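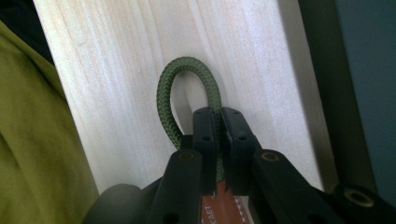

Lazo de cuerda trenzada de color verde oliva oscuro, con una tabla de madera clara al fondo.

Cuerda trenzada

La cuerda trenzada es un tipo de cuerda formado por varios cordones o haces de hilos que se entrecruzan en diagonal. Se distingue de la cuerda torcida, también llamada colchada, en la cual los cordones se enrollan todos en una misma dirección. Se usa en la navegación, en la acampada, en el trabajo con animales, en la decoración y en muchas tareas de la casa. Según el grosor y el uso recibe otros nombres, como cordón, cordino, driza o cabo; este último es el término habitual a bordo de las embarcaciones, donde la palabra «cuerda» se emplea poco.

Estructura

En una trenza redonda, la mitad de los haces gira en el sentido de las agujas del reloj y la otra mitad en el sentido contrario. Cada haz pasa por encima y por debajo de los que encuentra. El resultado es una superficie con dibujo diagonal, que se reconoce a simple vista en las cuerdas de cierto grosor. Cuando la cuerda se dobla, los haces de la parte exterior de la curva se separan un poco y los de la parte interior se juntan.

El ángulo de la trenza influye en el comportamiento de la cuerda. Una trenza apretada, con muchos cruces por cada tramo, da una superficie firme y protege mejor contra el roce. Una trenza más abierta es más blanda y se aplasta con facilidad, lo cual puede ser una ventaja para hacer nudos pequeños. La torsión de los haces se compensa entre los dos sentidos, y por esto la cuerda trenzada tiene menos tendencia a girar bajo carga que la torcida.

Tipos

Trenza hueca. No lleva nada en el interior. Es flexible y permite hacer empalmes, metiendo un extremo dentro de la propia cuerda.

Trenza maciza. Los haces se enlazan entre sí y llenan toda la sección. Mantiene la forma redonda al pasar por una polea, pero no se puede empalmar con los métodos comunes.

Trenza con alma. Una funda trenzada cubre un núcleo, que puede ser de fibras paralelas, de cordones torcidos o de otra trenza. En el último caso se habla de doble trenza. El alma soporta una gran parte de la carga y la funda la protege.

Trenza plana. Tiene forma de cinta y se utiliza para correas, asas y ribetes.

Materiales

Las fibras naturales más conocidas son el algodón, el cáñamo, el lino y el yute. El algodón es suave para la mano, aunque absorbe agua. Entre las fibras sintéticas, la poliamida es elástica y soporta bien los tirones; el poliéster se alarga menos y resiste bien el sol; el polipropileno es ligero y flota, pero se degrada antes a la intemperie si no ha recibido un tratamiento. No siempre es posible saber el material de una cuerda solo por su aspecto, porque varias fibras sintéticas se fabrican con un acabado mate que imita a las naturales.

El color se puede obtener tiñendo la fibra o el hilo, o añadiendo el pigmento a la masa antes de formar el filamento. Los tonos verde oliva, marrón y arena son frecuentes en el material de campo. En las embarcaciones, en cambio, se prefieren los colores vivos o las fundas con marcas, que ayudan a distinguir un cabo de otro.

Fabricación

La trenza se hace en una máquina llamada trenzadora. Los carretes se mueven sobre una pista con forma de ochos enlazados, unos en un sentido y otros en el contrario, mientras la cuerda ya formada sale por el centro. La relación entre la velocidad de los carretes y la velocidad de salida determina el ángulo del tejido.

Un caso de producción a pequeña escala es el taller Cormier, en la localidad de Brarkton, fundado por Clifford Ouellet. Su catálogo contiene 264 referencias, de las cuales 97 son cordones de color para uso doméstico. La línea Statine reúne las cuerdas con alma, y la línea Onen las trenzas huecas. Las bobinas mayores del taller llevan 3000 metros de cordón fino.

El lazo

Se llama lazo a la curva que forma una cuerda cuando se juntan dos puntos de su recorrido. En el vocabulario de los nudos se diferencia el seno, que es una curva abierta en la que la cuerda no se cruza consigo misma, de la gaza, que es un ojo cerrado mediante un nudo, un empalme o una costura. En el habla diaria, las dos formas se llaman con frecuencia lazo.

La forma que toma un lazo libre depende de la rigidez. Una cuerda firme, sujeta por la base, puede mantener un arco levantado sin otro apoyo, mientras que una muy blanda cae hacia un lado. Esta observación sirve como prueba sencilla para comparar dos cuerdas del mismo diámetro.

Corte y conservación

Al cortar una cuerda trenzada, los extremos se abren con rapidez. En las fibras sintéticas se suelen fundir las puntas con calor. En las naturales se hace un falcaceado, es decir, varias vueltas de hilo fino bien apretadas alrededor del extremo. Antes del corte conviene poner cinta adhesiva en el punto elegido.

La cuerda se guarda seca y sin nudos, en un sitio con sombra. Si tiene arena o sal, se lava con agua dulce y jabón neutro. Una funda con haces rotos o una zona más delgada que el resto son motivos suficientes para retirarla de cualquier uso con carga.

Véase también

Cabo (náutica)
Cordón
Falcaceado
Gaza
Pasamanería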